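Fingertip swap on a two-arm table, stock or soft?
Forum > Grippers and end effectors
September 2023

cheon_ch
We run two small black arms facing each other over a butcher-block table. Stock fingers on both. Flat stuff is fine. Round handles roll out when the wrist turns. I'm looking at the Natumska soft pads or the longer Galanis fingers. Has anyone used both?

fdarwish
Used both. Natumska pads hold better but wear fast. I got 600 grasps out of a set before one started to peel. Galanis fingers last, but the extra length adds flex at the tip.

rounahn
I'd disagree on the flex. I measured mine in February and it was under 2 mm with a full grip. If you see more than that, check the mounting screws.

fdarwish
Screws were tight. It may depend on the arm. Mine is the older Uminmont.

dyoo
What are you picking? It matters more than the brand.

cheon_ch
Toothbrushes, mostly. One arm takes a brush out of the bin, the other takes it over in the middle. The handover fails around one time in 5.

rounahn
Then I wouldn't buy anything yet. That sounds like grip angle. Come in steeper and close slower.

dyoo
Not sure about slower. We tried three closing speeds and saw no difference. Angle did help. Can you post the layout?

cheon_ch
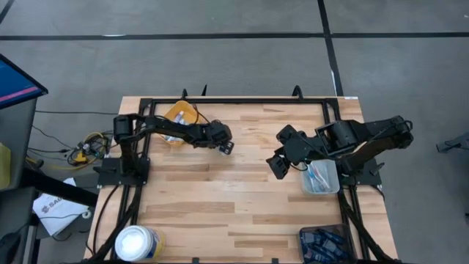 Both arms over the table, toothbrushes in the clear container by the right arm.

dyoo
OK, the right arm has the brushes right in front of its base. I'd slide that container toward the middle so the elbow isn't folded so much.

fdarwish
Agree with moving it. I'd still order one set of pads, they're cheap. Put them on the receiving side only.

rounahn
Change one thing at a time or you won't know which one fixed it.

cheon_ch
Fair. Container first, same fingers, same speed. I'll post the handover numbers when I have them.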